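Speaker notes: Looking after a two-armed cell, from the model to the floor
Rivmont users' afternoon, 10 July 2021
Slot: 15 minutes plus questions

Slide 1. Title
Say who we are and what we run. One cell, two arms on one white body, a parallel gripper on each arm. We call it Stiltberg because that is what was written on the crate. The talk is about set-up and upkeep. If people want to hear about planning software, point them to the Koutsoukos session next door.

Slide 2. Why we keep a model of the cell
Every change to the cell goes into the simulation first. New fingers, a new stand, a different mounting height, all of it. The model has the same arms and the same reach limits. The room around it does not match our workshop and does not need to. What has to match is the height of the stand and the distance from the body to the stand. Check both with a tape before believing anything the model tells you.

Slide 3. The reach check
Left arm goes to the work, right arm waits open and clear. Pause here and let people look at the slide. Point out the left forearm coming across on the diagonal, and the gripper tipped down at the striped peg. Then point to the bowl on the same block. The bowl limits how far the right arm can come in later, so we leave it in place for the check.

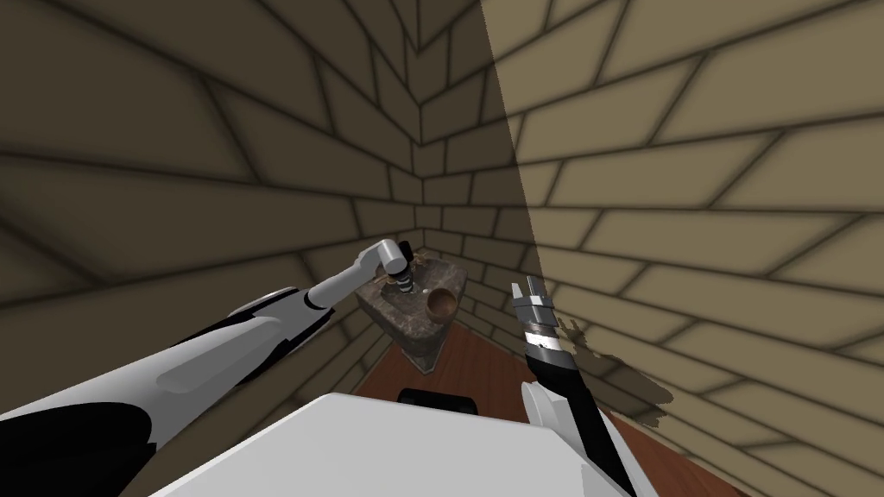

Vol. 7, No. 2

We run this pose before any work on the left wrist and again afterwards. Same peg, same block, same approach. If the fingers meet the peg off-centre in the real cell and the model says they should be square, the first suspect is the finger mounting screws. The second is the wrist zero. Do not touch the arm calibration until both of those are ruled out. We did it the other way round once and lost most of a shift.

Slide 4. Fingers and pads
The pads are the part that wears. We change them every 2,000 grips, as a pair, never one at a time. Write the count on the sheet by the door. Clean the finger faces with a dry cloth before fitting new ones. Tighten by hand, close the gripper on the gauge block, then do the final turn with the driver.
Show the worn pad if there is time – pass it round.

Slide 5. Cables
Run both arms through their full travel at slow speed and watch the cable loops. Look at the elbow first. Ours rubbed through the outer sleeve there after 144 hours of running, with a clip one hole too tight. Moving the clip cured it. We now check the sleeve once a week.

Slide 6. Parking the idle arm
Upright, gripper open, well out to the side. The waiting arm used to hang low in front of the body, and it was in the way each time someone leaned in to change the stand. Save the park pose under its own name. Do not rely on whatever the last program left behind.

Slide 7. After a repair
Power up with the stand empty. Move each joint alone. Load the Rarari test program and run it at a tenth of full speed, then at half. Put the peg back and do the reach check from slide 3. Then 50 cycles with a person watching, hand near the stop. Only after that does the cell go back to normal work.

Slide 8. Still to do
Better gauge block. A printed card for the order of checks, due in September. The model still has the old fingers for the right gripper, so mention that if anyone asks.

Questions. Spare pads and the clip are in the grey box under the lectern.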